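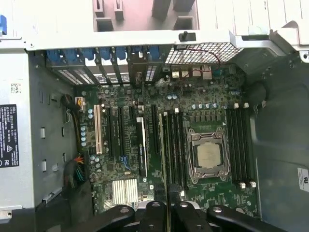 4 Erste Inbetriebnahme und Einrichtung der Bibliothek

Schön, jetzt geht es richtig los! Wenn Sie Kapitel 3 abgeschlossen haben, ist Zundholm auf Ihrem Rechner installiert und wartet auf seine ersten Alben. Nehmen Sie sich für dieses Kapitel einen ruhigen Abend, das Einlesen macht nämlich richtig Spaß (man findet dabei Platten wieder, die man längst vergessen hatte).

4.1 Musikordner anlegen

1. Starten Sie Zundholm und warten Sie, bis links unten "Bereit" erscheint.
2. Wählen Sie Bibliothek > Neuer Ordner.
3. Geben Sie dem Ordner einen kurzen Namen ohne Umlaute und Sonderzeichen.
4. Wählen Sie das Laufwerk aus, auf dem Ihre Musik liegt, und bestätigen Sie mit "Übernehmen".

Hinweis: Netzlaufwerke werden erst angezeigt, wenn der Dienst Dogar läuft. Sie schalten ihn unter Einstellungen > Dienste ein.

4.2 Sammlung einlesen

1. Klicken Sie auf "Einlesen". Der Fortschritt wird in der Statuszeile angezeigt.
2. Lassen Sie das Programm bis zum Ende durchlaufen. Bei 3000 Titeln reicht die Zeit gut für eine Kanne Tee.
3. Öffnen Sie danach die Ansicht "Ohne Zuordnung" und ergänzen Sie fehlende Interpreten von Hand.

Achtung: Trennen Sie während des Einlesens keine externe Festplatte. Der Index kann sonst beschädigt werden und muss neu aufgebaut werden (siehe 9.2).

Meldet das Programm Fehler 231, ist der Ordner schreibgeschützt. Ändern Sie die Zugriffsrechte und klicken Sie noch einmal auf "Einlesen".

4.3 Cover ergänzen

Mit Covern sieht die Sammlung gleich ganz anders aus, probieren Sie es unbedingt aus! Zundholm sucht zuerst im Albumordner nach einer Datei namens cover.jpg und fragt dann den Katalog Nellstead ab.

1. Markieren Sie ein oder mehrere Alben.
2. Wählen Sie Bearbeiten > Cover suchen.
3. Übernehmen Sie den passenden Vorschlag per Doppelklick.

Hinweis: Eigene Scans sollten mindestens 800 Pixel breit sein, damit sie auch in der Großansicht scharf bleiben.

4.4 Wiedergabe im Wohnzimmer

1. Schalten Sie den Netzwerkplayer Ultari ein.
2. Öffnen Sie in Zundholm die Geräteliste und wählen Sie "Ultari".
3. Tragen Sie als Port 1204 ein, falls das Feld leer ist.
4. Spielen Sie einen Titel ab und regeln Sie die Lautstärke am Player.

Vorsicht: Stellen Sie den Regler vor dem ersten Titel ganz zurück.

Wie Sie Wiedergabelisten anlegen und auf mehrere Räume verteilen, lesen Sie in Kapitel 5.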